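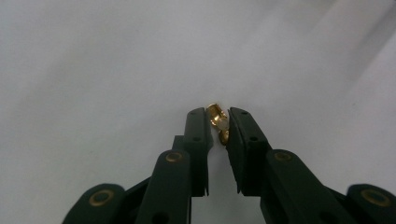 Small parts week is back at the Murov workshop, and we could not be more excited! Every spring we pull out the drawers nobody has opened since November and go through the little metal pieces one by one, and every spring we fall for them all over again. Some are dull and scratched, and then up comes something shiny and gold-colored like this one, a tiny sleeve with bright yellow along its curves, and the whole bench stops to look. Is it a connector barrel? A crimp terminal? Bring your best guess (and your reading glasses) and help us find the right drawer for it.

The new cabinet from Gramuren is finally up on the back wall, with 562 drawers, and we've already labeled 411 of them. The top rows are for screws and washers, the middle is all electrical, and the bottom row is still up for grabs, so if you've been dreaming of a drawer just for springs, speak up now.

Sorting runs every evening this week from 5 to 9. Come for ten minutes or stay all night. If you have a jar of odds and ends at home, bring it along too – we love a good jar! Tea is on, and the side door on Dorkent Street will be open.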